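Waterborne finish on a maple bench top, yellowing and tape damage
Forum: Finishing and Coatings
Page 1 of 1

gidleyshop
Sep 24, 2021
I need to refinish a pale work surface and want it to stay pale. The old coat was an oil-based poly that went amber within two years. I have stripped it and sanded to 150. The candidates are Ikix waterborne (two-part) and Skadulden hard wax oil. Shop stays near 60 percent humidity in summer and drops a lot once the heat comes on in December. The top sees tape, clamps and the occasional solvent wipe.

The questions are film build, yellowing, and whether masking tape pulls the film. 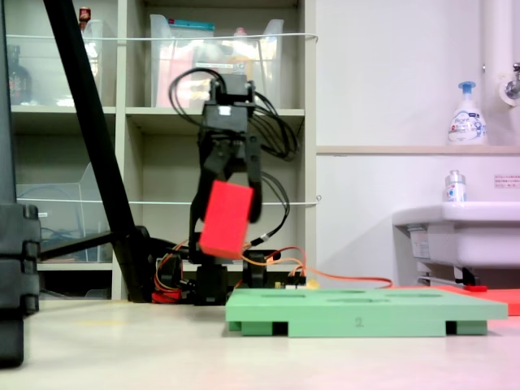 My test panels so far are two coats of each over bare maple, sanded at 220 between coats. The Ikix panel raised the grain badly on the first coat. The wax oil panel did not, but it looks a shade darker already.

plane_iron
Grain raise is normal with waterborne. Wet the surface with distilled water first, let it dry overnight, knock it back with 220, then coat. Don't go finer than that on maple or the film has less to hold on to.

Two coats is not enough for a bench. Use four.

mtl_shed
Disagree on four. With a two-part product, three full wet coats give you the same build and fewer chances to trap dust. What matters is the recoat window. If you miss it, you have to abrade the whole surface or the layers don't bond, and tape will find the weak layer.

plane_iron
He has no spray gun. A brushed coat is thinner than a sprayed one. Four.

gidleyshop
Foam roller, not brush, if that changes the number. I logged the spread rate on the panels and it came out at the low end of what the can says.

On the tape question, I put a strip across each panel at 11 days of cure and left it on for two days. The Ikix film held with a slight dull band where the tape had been. The wax oil left a sticky edge that came off with mineral spirits and took some sheen with it.
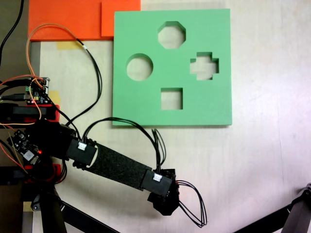 mtl_shed wrote that the dull band is probably soft film and will go away with more cure time. Eleven days sounds long, but the film is still losing co-solvent at that point, more so in a humid room. Repeat the test at four weeks before you blame the product.

oakum
Has anyone asked about the tape itself? Plain crepe tape has a rubber adhesive that creeps into soft coatings. Painter's tape for delicate surfaces uses a different adhesive and lets go much cleaner. If you tape layout lines on the bench every day, changing the tape is cheaper than changing the finish.

plane_iron
Cheaper until it starts lifting in the middle of a job. Low-tack tape doesn't hold on waxed surfaces at all.

oakum
It holds if you degrease first. I used it on a Pugh bench with a factory oil finish for a full season.

gidleyshop
Bench is 252 cm long, so I will be using a lot of tape either way. I'll run both kinds at four weeks and post the results.

Decision for now is the Ikix, three coats by roller, water-popped first. The wax oil is easier to patch, and I may still use it on the lower shelf.
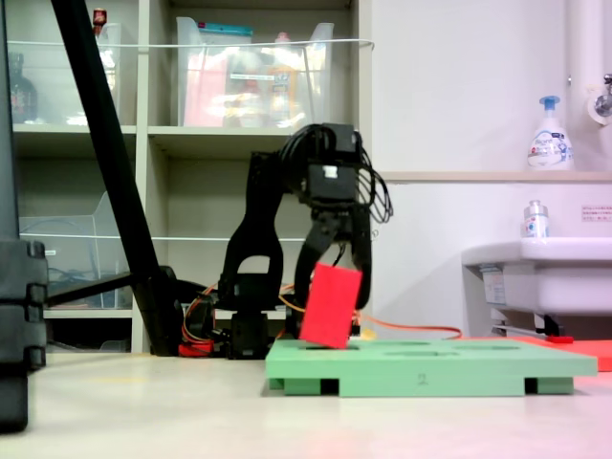
For the yellowing test I have a strip of each panel in the south window with half covered in foil. I don't expect a visible difference in the waterborne. The wax oil has linseed in it and will go amber to some degree in the dark as well, so the foil side isn't a true control. I kept an uncoated offcut in the same window to see how much of the change is the maple.

mtl_shed
Good. Maple darkens by itself under UV and people blame the coating for it. Stir the matting agent up from the bottom of the can before each coat or the sheen will drift between them.

plane_iron
Still four coats.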